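Fladerschnitt

Zuletzt aktualisiert: August

Als Fladerschnitt (auch Tangentialschnitt oder Sehnenschnitt) bezeichnet man in der Holzverarbeitung einen Längsschnitt, der außerhalb der Markröhre und annähernd tangential zu den Jahrringen geführt wird. Die dabei entstehende Zeichnung heißt Fladerung oder Fladertextur. Sie besteht aus ineinanderliegenden Bögen, Parabeln oder geschlossenen Ovalen in der Brettmitte, die zu den Kanten hin in annähernd parallele Streifen übergehen.

Entstehung

Der Stamm ist geometrisch kein Zylinder, sondern ein schlanker Kegel. Ein ebener Schnitt parallel zur Stammachse durchtrennt die kegelförmigen Jahrringmäntel daher in hyperbelähnlichen Kurven, deren Scheitel zum Zopfende weist. Krümmungen und Beulen im Stamm führen zu geschlossenen Figuren. Der Kontrast der Zeichnung hängt vom Unterschied zwischen Früh- und Spätholz ab; bei Esche, Eiche und Lärche ist er hoch, bei Ahorn und Birke gering.
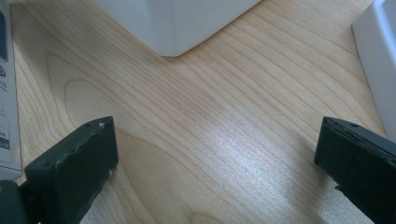 Abzugrenzen ist der Fladerschnitt vom Radialschnitt (Spiegelschnitt), bei dem die Jahrringe annähernd senkrecht zur Brettfläche stehen und eine schlichte Streifentextur ergeben. Zwischenformen mit Jahrringwinkeln von 30 bis 60 Grad werden im Handel meist als Halbriftware geführt.

Furnierherstellung

Fladerfurnier wird überwiegend durch Messern gewonnen. Der halbierte Stamm wird gedämpft oder gekocht, eingespannt und parallel zur Trennfläche gegen das Messer geführt. Die äußeren Blätter zeigen eine ausgeprägte Blume, die zum Kern hin schmaler wird. Aufeinanderfolgende Blätter bleiben als Paket zusammen, damit die Flächen gestürzt oder geschoben gefügt werden können. Beim Rundschälen entsteht dagegen eine weitläufige, unregelmäßige Zeichnung, die nicht als Fladerung im engeren Sinn gilt.

Verhalten und Verwendung

Massivholz schwindet tangential etwa doppelt so stark wie radial. Fladerbretter neigen deshalb zum Schüsseln, wobei sich die linke, dem Mark abgewandte Seite beim Trocknen hohl zieht. Bei Tischplatten wird dem durch schmale Lamellen, Gratleisten oder den Einsatz furnierter Trägerplatten begegnet.
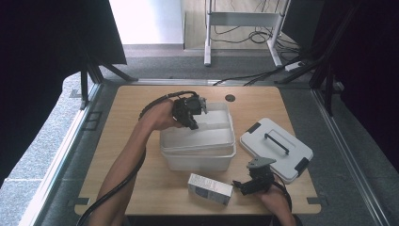
Für die Oberflächenbehandlung ist die Saugfähigkeit maßgeblich. Frühholzzonen nehmen Beizen stärker auf als Spätholz, wodurch sich bei Nadelhölzern das Helligkeitsverhältnis umkehren kann (Negativbild). Klarlacke erhalten die Zeichnung weitgehend, Öle vertiefen den Farbton.

Kommentare

Costel Jurić: Zum Schüsseln fehlt der Hinweis, dass die rechte Seite rund wird. Das wird in der Ausbildung ständig verwechselt.

Mirta Tapia: Gibt es Literatur zum Negativbild bei Lärche? Ich habe 4 Muster gebeizt und nur bei 2 den Effekt erhalten.

Fedir Pylypenko: @Mirta Kommt auf die Beize an. Mit Farbstoffbeize ist er deutlich, mit Positivbeize soll er gerade ausbleiben.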